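Where do chopsticks live when they're not in use?
Skostville Home Help > Kitchens > Storage

Iman Abdelaziz
Posted December 11, 2025

My chopsticks used to have a drawer, until the drawer filled up with takeaway menus and a potato masher. They now stand in a pink plastic basket on the table, where they lean in every direction like commuters. The counter is no use, being taken up by the cooker, the oil, the eggs and most of our dry food. Is a basket all right, or should I be buying one of those tall pots with a lid? I'd like to spend under £12.

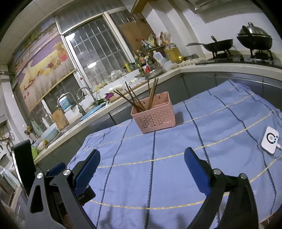
2 replies, most helpful first

Brumer
Keep the basket. Mine had a lid for years and all it did was keep the damp in, so the ends went black and smelled like a pond. Holes in the sides are what you want. Dry the chopsticks properly with a tea towel, stand them with the eating ends up, and wash the basket itself once a week. If the leaning bothers you, put fewer in. I had 24 pairs at one point and there are two of us. Yours has a little hole in the rim, so a hook on the wall would get it off the table as well.

Hijazi
we just use forks now. also move your eggs away from the hob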